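Fluvance Help Desk
My tickets > Backdrops and display > Ticket 87
Subject: Letters sliding off Orasis black cloth, creases won't drop out
Status: Open, waiting on customer
Opened by: Unathi Molefe
Opened: 20th March
Product: Orasis backdrop cloth, black, with top hem
Also in use: Khoo cut-out letters, Khoo stick-on dots, Mukham clips (small)

Unathi Molefe
Hi there! First of all, I love this cloth. It's properly black, it swallows the light the way I hoped it would, and white things laid out on the table in front of it look fantastic. We do shirt folding at that table, so there is always something white and wrinkly on it, and before the cloth went up you could hardly tell a sleeve from the wall.

Two problems though.

1) Letters. We have "Fast" on the top row and "UMI" underneath in bigger letters, put up with the dots that came in the Khoo pack. They went on like a dream. By the next morning the M was on the table and the U had rotated a good bit. I put them back, pressed hard, and the M was down again after lunch. The small letters on the top row are doing better, apart from the F, which sags.

2) Creases. The cloth came folded in a square and the fold lines are all still there. I read on the product page that they drop out by themselves. It has been hanging for 11 days now and they have not dropped anywhere!

I'm not after a refund, I want to keep it. I'd just like it to stay up. What should I try?

Jozef Baert
Hello Unathi, thank you for the cheerful ticket. A few questions before I send you off trying things.

Which side of the cloth is facing out? One side has a very slight nap and the other is smooth.
Did you wash or iron it before hanging?
How is the top hem held? Rod through the sleeve, or clips?
Is there any heating or a vent near that wall?
How many dots behind each of the big letters?

Unathi Molefe
Answers, in your order:

Nap side out, I think. If I stroke it one way it goes a bit lighter. I hadn't noticed until you asked and now I can't stop stroking it.
Neither washed nor ironed.
Clips. We don't have a rod. It's the little black Mukham ones.
No vent on that wall. The room gets damp in the mornings, and the cheap meter on the shelf said 87 percent the day the M fell, if you trust it. I sort of do.
2 dots on each letter, large and small alike, which is what the Khoo leaflet says.

Jozef Baert
Very useful. My suspicion is the dots. The Khoo ones are sticky on both faces and made for painted walls and card. On a napped cloth they only grip the loose fibers on top, and when the air is damp they let go sooner. The big letters are heavier, so they go first.

Please try these in order and write down what happens at each step. It helps me, and it helps the next person with the same cloth.

Step A. Take down one big letter only. Peel off the old dots. Rub the cloth behind it with a dry lint roller.
Step B. Put the letter back with fresh dots, two along the top edge and more lower down. Leave it overnight.
Step C. If it falls, swap the dots for hook tape (the scratchy half only, no loop half). The nap on your side of the cloth acts as the loop.

On the creases, please don't iron from the front. It leaves shiny patches on this cloth and they stay.

Unathi Molefe
Log as requested! I've enjoyed this far more than I should have.

Step A, letter M. Old dots peeled off with a layer of black fluff on them, so you were right about the fibers. Lint roller got a surprising amount of stuff off. White fluff too, from the shirts I suppose.

Step B, letter M, extra dots. Held all afternoon. Held at closing time. Next morning the top had come away and it was hanging forward by the bottom dots like it was taking a bow. Counting that as a fail.

Step C, letter M, hook tape. Wow. It went on with a little crunch and I had to peel it off properly to move it. I gave the cloth a good shake from below and the letter didn't shift. Left it overnight, still there. I then did the U and the I the same way.

Question on Step C: can I take the hook tape on and off lots of times, or does it chew up the cloth? I'm fussy about spacing and I have already moved the U more than I'd like to admit.

Jozef Baert
Great log. You can move it, but each move roughs up the nap a little. Get the spacing right with a strip of painter's tape as a guide line first, then put the letters up in one go. Peel from a corner, slowly. If you pull straight out you'll get a fuzzy patch, and on black it shows under side light.

Cut the hook tape shorter than the letter on every side, so no edge peeks out. For thin letters such as the "t" and the "s" a narrow strip down the spine of the letter works well.

Now the creases. Steamer, from the back, hem unclipped on one side so you can get behind. Keep it moving, don't press. And a question: is the cloth pulled tight between the clips, or is there slack?

Unathi Molefe
Top row redone with narrow strips. The "t" leans. I started to straighten it and then decided I like it leaning, it looks like it's off somewhere in a hurry, which suits the word. Leaving it!

Didn't use the guide line for the top row. Did use it for the bottom row. Good tip.

Steamer: borrowed one from upstairs. It spat water, so I have stopped until I can get a better one. I did one short pass low down at the back to test, and no marks so far. Slack: yes, there's some. The cloth bellies out a bit in the middle. I tried moving the clips farther apart and that made long diagonal pulls from each clip, which looked worse, so I moved them back. Also added a copper-colored clip over on the left where the edge kept wandering.

One more oddity. There's a white tag low on the left side. Can I take it off, or is it holding a seam closed? It bugs me a tiny bit with all that black around it.

Jozef Baert
The care tag on the Orasis cloth is stitched into the side seam, so if that's the one you mean, don't pull it. Snip it close to the seam and leave the stub. If it's something pinned or stuck on the surface, it didn't come from us and you can do as you please.

Diagonal pulls mean too few clips for the width. I'd put one every 18 cm along the hem with no tension sideways at all, and let the weight of the cloth do the work. If you have a spare length of chain or a thin batten, slip it in the bottom hem.

Could you attach a picture with the letters up and the cloth as it hangs today? I'd like to see how the creases run before I suggest anything stronger.

Unathi Molefe
Attached! Everything is up: yellow F, the peachy "a" and "s", the little light-blue "t" doing its lean, then the blue U, pink M and yellow I. I'm so pleased with the colors on that black. You'll see the creases are still with us. The clips along the top are as they were. I haven't bought more yet, and I left the tag alone until I've had a proper look at how it's fixed. White top on the table, sleeve out, waiting to be folded. 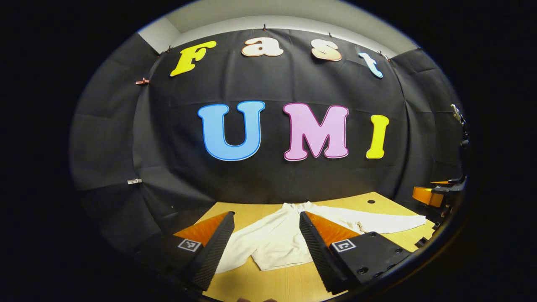 Jozef Baert
Lovely colors, and the letters look settled. I'd leave them exactly where they are. On the creases, I would now do the clips first and the steam second. Steaming a cloth that hangs unevenly just sets the new shape, and you'll be chasing it around the wall. Get the hem hanging evenly, wait overnight, then steam from the back, working from the top hem down. Go gently behind the letters. Heat can soften the glue on the hook tape, so take the big ones down for that part if you can bear to.

Unathi Molefe
I can bear to. I'll mark their places with chalk. Does chalk brush out of the nap?

Jozef Baert
Tailor's chalk yes, blackboard chalk mostly. Painter's tape is safer. I'm setting this to waiting on customer, and it stays open until you write back. Tickets in this section don't close by themselves before July.

Unathi Molefe
Perfect. Clips ordered, same small black Mukham ones so they match. Will report back with the steamer results, and thank you, this has been great fun!

Internal tags: orasis-black, hook-tape, nap-side, creases, khoo-dots
Related: "Cloth slips out of Mukham clips", "Which side is the front?"
Add a reply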